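I meant to write this up on Sunday evening, when it was all still fresh and my knees were still complaining, but one thing led to another and it is now Thursday, August 26, 2021, so you'll have to forgive me if I get an over or two in the wrong order. I've got the scorebook open next to me, though the middle pages went a bit wavy in the July rain and I've never quite mastered my own handwriting.

We were away to Dranel, which is a ground I love in spite of the drive. You come down past the church, miss the turning, go up to the garage and come back again (every year, without fail) and then there it is, tucked behind the poplars with that odd slope running away towards deep midwicket. Anything hit firmly down there goes for four and then into the brook, and we lost a good quarter of an hour to fishing balls out before tea.

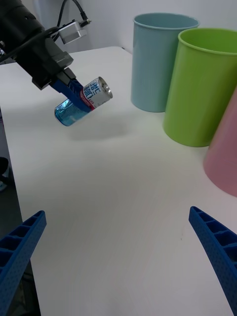
Etville Cricket Club — Sunday Second Eleven

We lost the toss and were put in, and for the first half hour I thought we might be all out before I'd finished my flask. Their opening bowler was a tall lad with a lovely easy run-up, and he had the ball moving away late, so late that our top order kept following it like a cat after a piece of string. Three of them went caught behind. The fourth was run out, and I shall say no more about that as he gives me a lift to training.

And then in came Abdul-Rahman Addo. Those of you who have been reading this blog for a while will know I have been going on about Abdul-Rahman since he joined us from Kodow two summers back, and that he has spent most of this season getting to twenty and then hitting the ball straight up in the air. I had a word with him in June about it, for all the good my words do. On Sunday he just didn't do it! He played so straight, and so late, and he let everything outside off stump go past as if it was none of his business. Once the tall lad had bowled himself out he began to open up a little, mostly through the covers, and there was one back-foot drive that had the Dranel scorer putting her pencil down to clap.

He finished on 80, bowled trying to sweep, and walked off looking cross with himself. We were all out for 153, which on that outfield felt a little short to me, but I'd have bitten your hand off for it when we were four down.

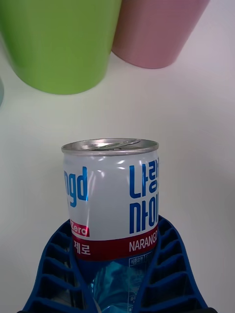 Why do we bat on Sundays until we're all out or the overs are done, and never declare?

Our Sunday league plays limited-overs cricket, forty overs a side, so there's nothing to be gained by closing an innings early.

Tea was very good, I should say. It was the first proper shared tea we've had since they were allowed again, and there was a coffee cake I went back to more often than I'd like recorded.

I wasn't confident when we went out to field. Dranel bat a long way down, and their captain has taken runs off us for as long as I've been coming here. He'd got himself nicely set, and they were going along at a comfortable rate with plenty of wickets in hand, when we threw the ball to Upendo Lema. She had only bowled a couple of spells for the seconds before this, after coming through our Friday night sessions, and she bowls a slow, loopy leg break that looks like the easiest thing in the world to hit from the boundary. I used to think so too until I faced it in the nets.

Her first over went for 13, most of it down that blessed slope. I was at mid-off and I wandered over to say something encouraging, but she'd already started moving her field about, and what she wanted was the man on the fence brought round squarer and me a good deal deeper. So off I trotted. Next over the captain went for the same shot again, got it a little high on the bat, and it came down to the man on the fence, who held on to it with his eyes shut.
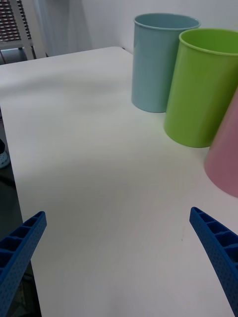

After that they got themselves into a proper muddle. They stopped hitting her altogether and tried to get their runs at the other end, where our seamers had found a nice dull length and were staying on it. You could hear the calling getting more and more anxious, and there were a couple of run outs that reminded me very much of our own. With the last pair in they were still creeping along in ones, and I had that horrid feeling in the stomach that I thought I'd grown out of. It came to me once, low down, and I stopped it with my shin — still purple, if anyone wants to see.

We won by 2 runs. Upendo had the last wicket too, a stumping, and our keeper threw the bails so high that one of them took a bit of finding.

Stoica at home this weekend, one o'clock start, and we're a player short at the time of writing. If you can stand at slip and don't mind being talked to, give me a ring before Saturday teatime.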